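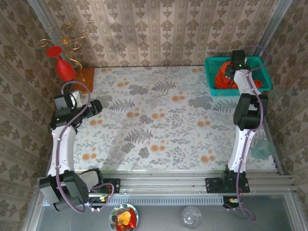
Two arms on one rail, with a fern-print cloth underneath.

Priltitano by Pamgate: a small phone, finally

Four months of leaks, and the Priltitano is in my pocket. Small. Properly small. Thumb gets to the top corner without the usual shuffle, and I'd forgotten what that felt like.

Pamgate has been drip-feeding this one for ages. First the case maker Karpenko put covers up for sale early (then took them down, then put them up again). Then the colour names. Launch is in April, price £300, and mine is a pre-production unit so some of this may change.

Screen first. Bright enough on the bus, bit dim at its lowest setting, which is what you want in bed. Edges are flat. The power button sits to low for me and I keep taking screenshots by mistake. My other half, smaller hands, no trouble at all.

8 GB of memory. Apps stay open. Maps, music and a dozen tabs, fine. Camera is good outdoors and mushy in the pub. Skin goes a bit orange.

Battery? Gets me to teatime and then some. A 30 minute charge before going out covers the evening, but there's no charger in the box, so dig out an old one.

"People kept telling us they wanted a small phone, and then buying a big one," says Svitlana Tkachuk, who ran the design side. "We made it anyway." She carries the green one. No case.

The Cloritz keyboard comes preinstalled and I'd bin it on day one. It corrected my own surname. Twice. You can swap it in settings, under Language, not under Keyboard where any sane person would look.

Updates are promised but Pamgate wouldnt say for how long. I asked three times. If you keep phones until they die, wait for an answer on that before you order. I've sent mine back and gone back to the big one, and my thumb hurts.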